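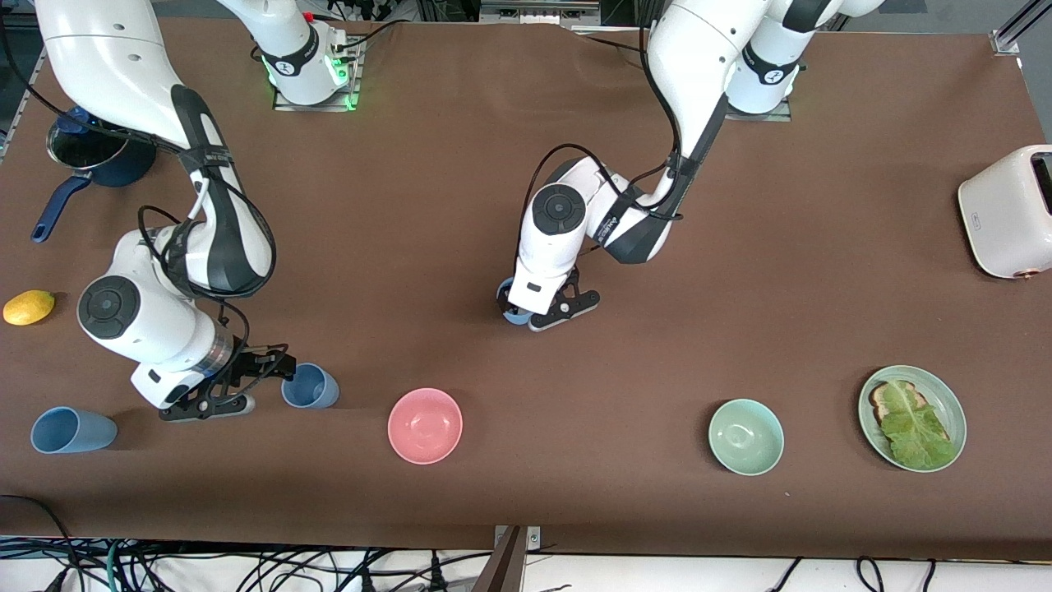 Plastic tableware: frequently asked questions
Dernulstead shared kitchen, Level 2

Which cupboard do the plastic cups and bowls live in?
The lower cupboard left of the sink. Glass and ceramic go in the upper one. Saucepans are kept in the drawer under the cooktop, handles to the left.

Can I stack the cups?
Yes, up to 10 high, once they are fully dry. Wet cups form a seal and are hard to separate. If two are stuck, stand the lower one in warm water for a minute and twist. Do not lever them apart with a knife, as it scores the rim.

Do the cups go upside down on the rack?
Upside down on the rack, right way up in the cupboard.
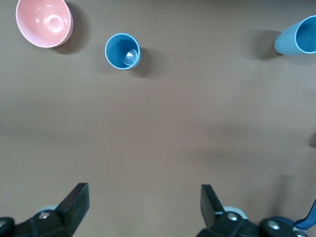
Rochelle Blackwood
Kitchen Coordinator, Dernulstead

Why does a cup tip over so easily when it is empty?
A light cup with a narrow base has little to hold it down. Set cups well back from the edge of the table and keep them clear of bowls, where a sleeve or a reaching hand will catch both. A cup found on its side is treated as used and goes to the wash.

Are the colours assigned to anything?
No. Blue cups and pink bowls are general stock. The Szabo labels on some of the older bowls refer to a previous numbering system and can be ignored.

What is the maximum temperature?
For our stock, 70 degrees in the dishwasher, top rack only. Tea and coffee should go in the ceramic mugs. Nothing plastic goes in the oven or under the grill.

How do I get tomato or turmeric stains out?
Make a paste of bicarb soda and water, leave it on for 10 minutes, then rinse. Lemon juice works on light staining. Scouring pads leave scratches that hold more colour the next time.

May I use a cup for dips or spreads?
Yes, for serving.

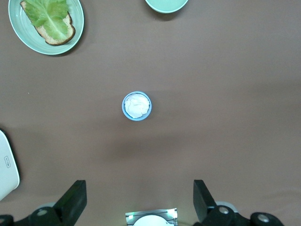

Fill it no higher than the rim and put it in the middle of the table, within reach of all the plates. Provide a separate knife or spoon so that crumbs stay out of it. Leftovers are moved to a lidded container before they go in the fridge. The cups have no lids, and cling wrap does not hold well on the rim.

Can bread and salad items share a plate?
Yes, if they are served straight away. For anything made ahead, keep the lettuce in a separate container until serving.

What do I do with a cracked or chewed item?
Put it in the tub marked Britau under the bench and write it on the sheet. Thư Hầu orders replacements in March, in lots of 100.

How many pieces are there in total?
379 at the last stocktake, including bowls and plates.

Can I borrow a set for an event?
Ask Gun-woo Yeo at the Prudelport desk before 4 pm. Sets come back washed, dried and counted.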